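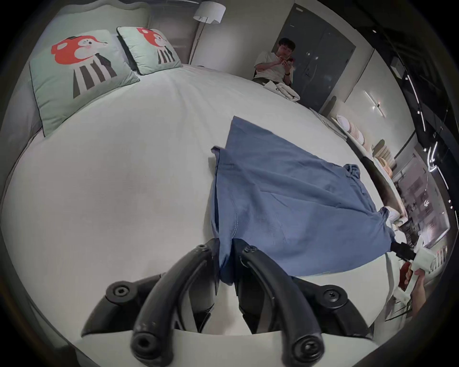
Mint-green cushions, a scalloped headboard and the blue laundry waiting its turn on the bed.

The biggest table in the house

I have a perfectly good ironing board. I also have a kitchen table, a worktop and the lid of the washing machine, and for years I folded clothes on all of them, in little bursts, usually with something boiling. Sleeves went in the butter. A pillowcase once spent an entire Sunday lunch underneath the potatoes.

Then last spring I started carrying the whole lot upstairs and tipping it out on the bed, and I'm afraid I have become a terrible bore about it.

If you've never done your folding on a made bed you are missing out! It's the biggest flat surface most of us own, it's soft enough to hold a T-shirt still while you get its arms in, and it has a deadline built in, because sooner or later you want to get into it. I mentioned this in passing in a column and 337 of you wrote in, which is more than wrote in about the damp. Some of you have been doing it since you were first married. Some of you think it's disgusting. One reader does hers on top of the chest freezer in the garage and wouldn't hear a word against it.

So this month I've given the subject the space I think it deserves, starting with the bed and ending up, as I always seem to, with cushions. 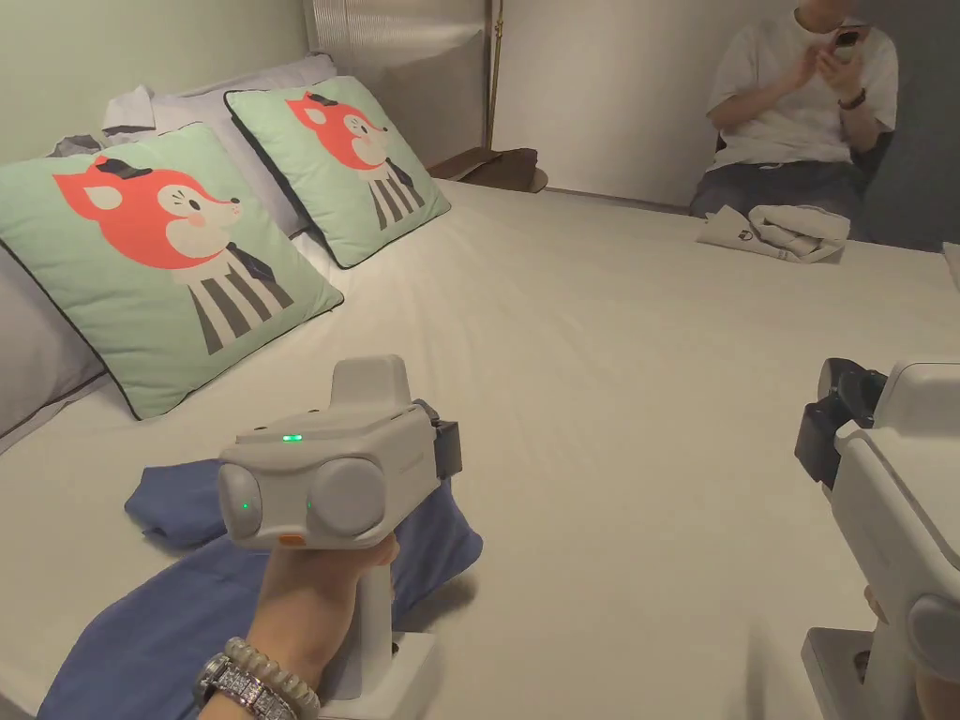 Nell Calwood
Homes columnist, Clarkon magazine
March 13, 2018

Strip it back first

The bed has to be made, but only just. Pull the sheet as smooth as you can be bothered to and get the duvet off, over a chair or the banister or wherever it'll go. A duvet is hopeless for folding on. You lay a shirt down and it sinks in the middle like a bad sponge, and every crease you press in just bounces back out again. A plain sheet on a firm mattress is what you want.

A pale sheet is best of all. I used to have a navy one and I lost socks on it daily. With white or off-white everything shows up, the odd sock, the fluff, the tissue that went through on a forty-degree wash. You can see the edge of what you're folding too, and that matters more than I'd have believed. I've had blue shirts on a white sheet and blue shirts on a navy sheet, and the second lot always came out with one shoulder lower than the other.

Pillows stay on. I know there's a school of thought that says clear everything, but I like them up at the head end, out of the way, with the cushions in front, because otherwise you have to find somewhere for four pillows to be, and the floor is where the dog has been.

One thing at a time

My method, if you can call it that, is dull. Big things first. Sheets and towels make their own tidy blocks and once they're done the heap looks so much smaller that you feel you've nearly finished (you haven't, there are always socks). Then trousers, then tops, then everything small.

I take each thing out of the heap and put it in the middle of the bed on its own. That was the hard habit to learn. I'm a grabber by nature, two or three at once, and then I'm standing there with a vest in my teeth. Now it's one garment, laid out flat, hem towards me. I go round it with the side of my hand, pushing the air out, then bring in one side, then the other, then up from the bottom. For shirts I do up the top button and one in the middle. I've tried doing up all of them and it took so long that I lost the will, and they came undone in the drawer anyway.

A cousin of mine swears by those plastic folding boards with the flaps, the ones they have in clothes shops. I bought one from Ghaffari, our hardware and everything-else shop on the hill in Zavulcombe, and paid £27 for it, and I used it solidly for five days. It does make a beautiful jumper. It also slides about on a sheet, and it makes a clacking noise that drove the rest of the household out of the room. It's behind the wardrobe now with the yoga mat.

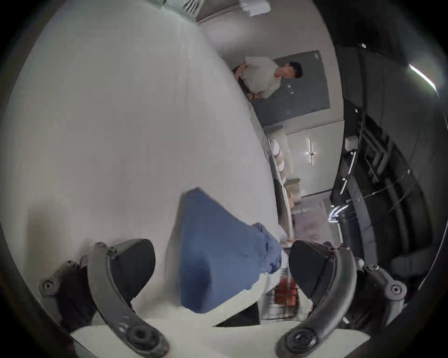 Where the finished things go is the part most of us get wrong, me included, for ages. I'd fold something nicely and put it down right beside the heap, and then the heap would slump over it. Finished laundry needs its own territory. Use the edges. I like the far side of the mattress, where you can run a line of white folded things right along the edge of the bed and keep the whole of the middle free for whatever crumpled blue item you're about to tackle. You can reach over and add to the line without disturbing it, and when you're done you just walk round and pick it all up in armfuls. If there are several of you in the house, give each person a stretch of edge. Mine are arranged by how far away the bedroom is, so that the first armful goes the furthest, and I end up back where I started with only the flannels.

Do keep the piles low, by the way. Ten T-shirts high looks marvellous until somebody sits down.

And somebody will sit down! A bed with folding going on attracts people in a way that a kitchen table doesn't. They drift in with their phones and perch on the far side. I used to mind this. I've come round to it, partly because I get more conversation out of my family over a laundry heap than over any meal I cook, and partly because a person who is sitting right there can be handed things. Pairs of socks, for a start. You can pair socks and look at a phone at the same time; I've seen it done.

A word about crumples

Several of you asked what to do about things that come off the line like screwed-up paper. My honest advice is to fold them anyway and see. Lots of creases drop out under the weight of whatever's on top. I've stopped ironing anything that's going to be worn under a jumper, and I've stopped ironing pillowcases altogether, which would have horrified my grandmother, who ironed tea towels and, I think, dusters.

If it really is bad, a spray of plain water and a firm hand will do most cotton things. Lay it out, damp it lightly, smooth it from the middle outwards and leave it spread on the bed while you get on with something small. Put a towel underneath if you're fussy about your mattress. Shorts and casual shirts come up very well like this. Linen doesn't, but then linen never looked flat on anyone.

I wore my daughter's step counter for one full laundry day, washing line to airing cupboard, and it came to 3,922 steps. I don't know if that's good. I had a bun on the strength of it.
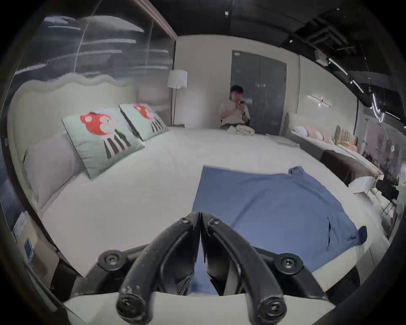
Cushions at the head end, folded whites on the far side and a floor lamp behind the headboard.

Dressing the room you do it in

Now, cushions. If you're going to spend the best part of an hour a few times a week standing at the side of a bed, you may as well have something cheerful at the end of it to look at. I've gone right off the hotel look, with the rows of beige and the runner that ends up on the carpet. Two is plenty. I'm very taken with mint green just at the moment, with a thin dark edge to sharpen it up, and I see no reason at all why grown-ups shouldn't have a cartoon character in stripes on theirs. Prop them up properly against the headboard and keep your plain pillows behind and underneath in something quiet, a greyish lavender, say. It stops the pattern looking as if it's wandered in from the nursery.

A padded headboard earns its keep here as well. Mine is straight along the top and I wish it weren't. A scalloped one has a bit of a wave to it and softens all those hard rectangles, the window, the wardrobe, the bed itself.

Then light. Most bedroom lighting is meant for reading or for finding the loo, and it's useless for telling black socks from navy. A floor lamp in the corner with a plain white shade will help no end, and it doesn't take up any of the bedside shelf. In daylight, get the blind up if you aren't overlooked. If you are, a white pleated one kept down is far kinder than a dark one.

We're doing airing cupboards in the April issue, so do send in your shelf arrangements, and your photographs too if you're brave. Freezer-lid folders are welcome as well.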